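Section 4: Running the hands-on table when you have visitors

I wrote this part after our November open day, when I learned that a demo I can do half asleep is a different animal with people waiting for their turn. Everything up to section 3 assumes you're working alone. From this point on I'm assuming you have guests, a table with a cloth on it, and a pair of Varberg hand-held grippers that strangers are going to put their hands into.

Before the doors open

1. Start the Tijani logger and leave it running. It takes its time the first time you launch it, so do this before you make coffee.

2. Put the cloth on and pull the front edge down so it hangs over. We like checks at our place - visitors relax when a table looks like somebody's kitchen. The tracking doesn't mind the pattern at all.

3. Set out a mug and maybe a vase, and leave the front of the table clear. People need somewhere to move things to!

4. Look at both marker blocks. If one has a smudge or a fingerprint, wipe it with a dry cloth. No spray, please. I ruined a set that way and I'm still a little sore about it.

5. Check free space on the drive. One take runs to 506 MB on our settings, and a busy afternoon eats through that faster than you'd think (I now clear out 3,000 MB before I even unlock the door, and I wish I'd cleared more).

Note: If the logger shows one hand and the other stays gray, unplug that side, count to ten, and plug it back in. Restarting the whole thing works too, but then you have to do step 1 again with people watching.

Caution: Walk your cables before guests arrive. Tape down anything that crosses a path people will use. Dragica Vlachou does this on her hands and knees and finds things I miss every single time.

With a guest at the table

6. Ask them to take off rings and bulky watches. Then help them into the grippers, left hand first.

7. Have them open and close both sides a few times in the air. Most people squeeze way too hard, and kids are usually better at this than their parents.

8. Tell them what the task is in one sentence. "Move the mug to the other side" is plenty. I used to give a whole speech about teaching by demonstration and I could see the eyes glaze over, so now I save it for those who ask.

9. Press record, step back, and keep quiet. This is the hardest step for me.

10. When they're done, stop the take and let them name it. They love that, and you get a folder full of files called things like "mug champion."

Caution: Don't let a guest turn all the way around while wearing the grippers. The cables will wrap, and then two of you are doing a slow dance to get out of it.

Note: Keep your own hands off theirs unless they ask for help. If the grip slips, let it slip and keep recording. Bistar's importer sorts out the bad takes later, and the misses are useful anyway.

The checked cloth, the flowers and the grippers, in both:
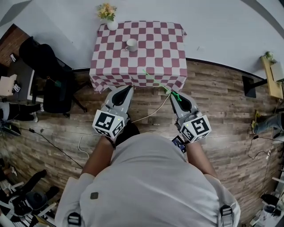
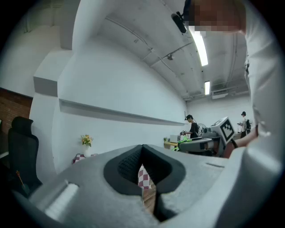 Agnese Vasiliauskas wrote back that step 8 worked fine for her group at Hevell, but she'd swap steps 6 and 7 around: let people watch you open and close the grippers first, and they stop squeezing so hard once it's their turn. She also wanted to know if the task names could be kept short, as the importer chokes on anything with a comma in it.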